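How people lay a table when there isn't enough table
Project report, Home and Living module
Karlijn Visser, July 2025

I picked this subject because of my own kitchen. I share a flat with two other people and our table is tiny, and every time we eat together there's a sort of shuffle where the salt ends up on the windowsill and somebody has the bread on their lap. I wanted to know if other students do the same shuffle or if we're just bad at it!

So back in February I put a short questionnaire up on the Bepari noticeboard and asked people how they set out a small table for a meal. I'd hoped for maybe fifty replies. I got 491, and then I had to read them all, which ate most of my spring. On top of that I visited six households and sat in on a dinner at each (very well fed that week, thank you everyone).

The first thing I noticed is how few people own a tablecloth. Mats are much more common, but hardly anyone has a matching set. They have one good mat and some odd ones, and the good one goes to the guest, or under the hot pan. In one house on Orko Street the only mat was for the cat's bowl, and it got moved up to the table when I came. I did not ask if it had been washed.

Trays were the surprise. I'd thought of them as something for breakfast in bed or for grandparents, but loads of people wrote that they keep one on the table all the time – oil, salt, chilli sauce, the bill from the Fivuris shop that someone still has to pay – and lift the whole lot off when they need room to work. I've copied this at home and it's the one change that has lasted. We do still fight over who puts it back.

My tutor wanted a bit on money, so I asked what people had spent on things for the table in their first year. Most said next to nothing. One flat of two had kept every receipt and their total for the whole kitchen came to 3385 crowns, and the biggest single item was a folding table from Sinent that wobbles.

What went wrong: my question about "how often do you eat at the table" was useless. Some people counted toast, some only counted a cooked meal, and a few told me they eat on the bed and the table is for laundry. I should have tried the questions out on a couple of friends first. I also asked nothing about cooking for one, and I got quite a few messages from people who live alone and felt left out, fair enough.

If I carried on with this I'd go back to the same six houses in winter. Everyone I visited had the window open and half the stuff parked on the sill, and I'd like to see where it goes when it's cold.

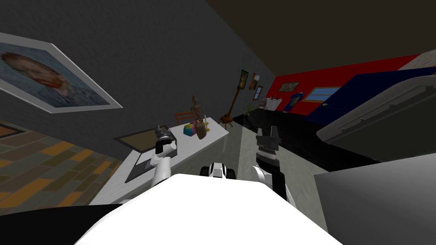 Fig. 1. White table with a dark tray towards the far edge and a dark square mat.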